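Reading time: 4 minutes

We use cookies to remember your list settings. By continuing to read the archive you accept this.

[toy-playsets] Re: Zalis car park 2341, the lift and the missing ramp

Hello all,

thank you for the many answers to my first message. I could not write earlier as I was moving my shelves from one room to the other and the whole collection was in boxes until the end of last week. Now I have the car park on the table again and I can answer properly.

For those who joined later: I have two copies of the Zalis car park, set number 2341, the one with three floors, the hand lift and the spiral ramp. The first copy I had as a child. The second I bought from the Pintér shop when they were closing, and it was sold as complete. It is not complete. The lower half of the ramp is from another set and does not click into the second floor. I have tried it from both sides and I do not want to push harder, the plastic is old and the small hooks are easy to break.

I will put my answers under numbers, so you can reply only to the part you know something about.

1. The lift. Several of you asked if the string is original. In my childhood copy it surely is not, my father replaced it with fishing line. In the second copy there is a grey string with a knot at each end and I believe it is the factory one. The small wheel at the top turns, but the platform stops between the first and second floor. I have cleaned the rails with a soft toothbrush and it became a little better.

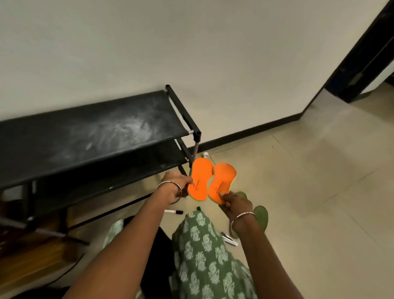

2. The ramp. The correct one has four pieces, all yellow, and on the underside of each piece there is a letter. Mine go A, B and then two pieces with no letter. If somebody has C and D, also scratched, please write to me outside of the list. I can offer Skerier cars in exchange, I have many of them double, mostly the small vans and the tow truck with the red hook.

3. The stickers. I have seen that one member scanned the sheet for the later edition. It is very good work, but the later edition has a different petrol pump, and the stripe is wider. I would prefer to leave my pumps without sticker than to put the wrong one. If you have the early sheet, even a photocopy, I would be grateful.

4. The box. Mine says 18 pieces on the side. The catalogue gives a higher number, and I think they counted the cars there. Could someone with an unopened set look at the side of the box, please? You do not need to open it!

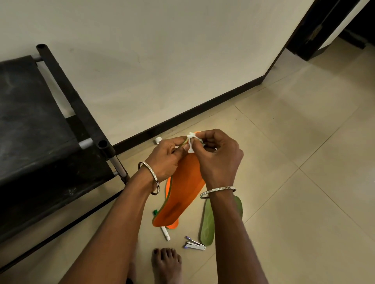
5. The colour of the roof. There was a discussion if the light blue roof is faded or if it was made so. My opinion is that it was made so, as in my second copy the inside of the roof has the same blue, and the sun does not come there. The dark blue roof is from the Parari licence, which was sold in other countries and has also a different handle on the lift.

About the price I would like to say one thing. In the last weeks I saw this set offered for 200 euros without the ramp. I do not want to tell anybody what to ask for their own things, but please do not think this is a normal price. It is a nice toy and it was made in large quantity, and many of them are still in the cellars.

I have also a question about glue. One of the pillars on the ground floor has a crack from the bottom to the middle. It still stands, but when I put the second floor on it, it opens a little. Is it better to use the liquid cement for model kits, or something softer? I tried the cement on a broken piece from another toy and it left a white mark.

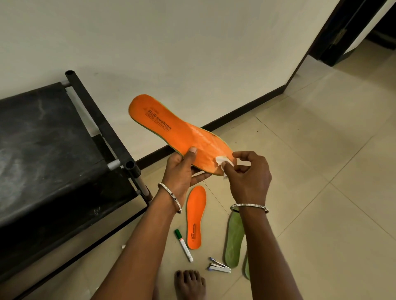 Boglárka Lakatos wrote in September 2025:

> Please do not use the cement on the pillars. The Zalis plastic
> from these years is soft and it will melt more than you want.
> I put a thin strip of clear plastic inside the pillar, where it
> is hollow, and it holds the upper floors without any glue.
>
> For the lift, look at the knot. If it is too thick it catches
> in the hole under the second floor. Mine did exactly this, and
> I made a smaller knot.
>
> I have a ramp piece D, but it has a bite mark from a dog.

Dear Boglárka, I had overlooked this in the archive when I started to write, excuse me. I would be very happy with the D piece, the bite mark is no problem. I will look at the knot this evening and send you my address separately. Do you need the tow truck?

With the clear strip, how wide did you cut it?

Best regards to all,
and I am still looking for the C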